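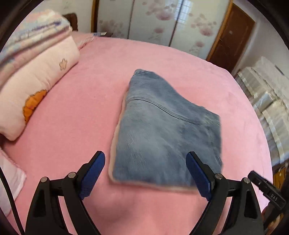
Folded jeans on the bed, jaws open. View from the tool's own camera.

Tromitz Soft Goods Comparison
README, second release

What is in this folder

Recordings and notes from a comparison of two sets of finger pads on one hand-held gripper, working on clothes and bedding in ordinary bedrooms. The two pad sets are called Parine and Khattak throughout. Parine is the softer of the pair and grips like a toddler. Khattak is firmer, lasts longer and has opinions about fleece.

There are 200 episodes for each pad set. An episode starts with the jaws open and ends when the item has been let go, or when the person holding the tool has given up and said so. Giving up is a valid outcome and has its own label. We used it more than we had planned to.

Why cloth

The first release was all boxes, tins and mugs, and both pad sets did so well that the results table was mostly ties. Cloth separates them. A pair of jeans, folded, has a thick waistband at one end, seams wandering across the middle and several layers that all believe they are the top one. A pad that holds a tin perfectly well can lift the upper leg of the jeans and leave the lower leg where it was. We wanted to know how often that happens, and whether changing the pads is enough to fix it or whether the jaws themselves are the problem.

How an episode goes

1. Put the item down folded. Flat is fine, neat is not required.
2. Open the jaws fully and bring the tool in from the near side of the bed.
3. Close on the item, lift it clear of the surface, and hold for 2 seconds.
4. Move it to the new spot and let go.
5. Leave it as it landed. Do not tidy it before the recording stops, however strong the urge.

Step 5 has its own line in the notes template for a reason. Several early episodes end with a hand coming in to straighten a sleeve, which makes the pads look far more talented than they are. These are marked "helped" and left out of the scores.

Files

episodes/ has one folder per episode, numbered within each pad set
notes/ has the operator's remarks, one text file per session
labels.csv has the outcome for each episode
pads.csv lists which pads were fitted, and when they were last cleaned
splits/ has the train and test lists used by the Trornia controller

The numbering skips in places. Nothing is missing. Those numbers were given to episodes where the recording had not been started, and we decided against renumbering everything to protect our dignity.

Outcome labels

clean: the whole item came up together and arrived in something like its original shape
partial: some of it came up
slid: the pads closed and the item stayed
dragged: the item moved, and took the thing underneath with it
helped: see above
gave up: also see above

"Dragged" was added halfway through. Before that, the same outcome was filed under "clean" or "partial" depending on the mood of whoever was labelling. The older episodes have been gone through again and relabelled, with the original label kept in a second column for anyone who enjoys that sort of thing.

What we found

Parine gets more clean lifts on thin cotton, and it isn't close. T-shirts and pillowcases come up in one piece if the jaws go in low enough. On denim the advantage disappears. The soft pad bends round the outermost fold and holds that beautifully, while the rest of the garment makes other arrangements.

Khattak is better on jeans, towels and anything with a hem worth the name. It is worse on fleece, where the usual result is "dragged". Putting a flat cloth under the item helped in some rooms and in others simply gave the pads a second thing to pick up.

The approach angle mattered more than we had expected, and it is not controlled well. People hold the tool at whatever angle suits their wrist, and the wrists got lazier as sessions went on. Please look at the angle column before quoting our figures at anybody.

The Trornia controller, trained on the Parine episodes alone, learned to hesitate just before closing. So did our operators. We are choosing to call this faithful imitation.

Known problems

The lens is very wide. Straight edges come out curved, and anything towards the border of the picture should be treated as a rumour. Calibration files are included and do most of the work, but the corners stay poor.

Fast approaches blur, usually at the near corner of the item. We have kept these episodes in. A blur flag is set in labels.csv, although it was set by eye, and by the end of September the eye was tired.

In 22 episodes the pads were put on the wrong way round, with the ridged side facing out. The grip was poor in all of them. They are kept in a separate list, splits/backwards.txt, and make a decent baseline if you are after something easy to beat.

Cable position was not recorded. On long reaches it tugs at the tool slightly, and you can see the path wobble in the motion data. We taped it down, then untaped it, then stopped talking about it.

Rooms were used as they stood. Furniture, bedding and stacked belongings are part of the recordings, and we have made no attempt to match one room to another. If your method needs a plain background, this will be a trying afternoon.

What not to use it for

Do not use it to rank grippers in general. Only one jaw design was tested, and the pads are the sole thing that changed. It is also no guide to folding. Everything was folded by hand before recording, to a standard that would get you sent home from a shop.

Changes since the first release

Boxes, tins and mugs moved to old/
"dragged" label added
Pad cleaning dates added, starting from the session where we began cleaning the pads
Spelling of "Khattak" made the same in all files, except one, which we can't find

Still to do: wet towels. The bucket has been bought.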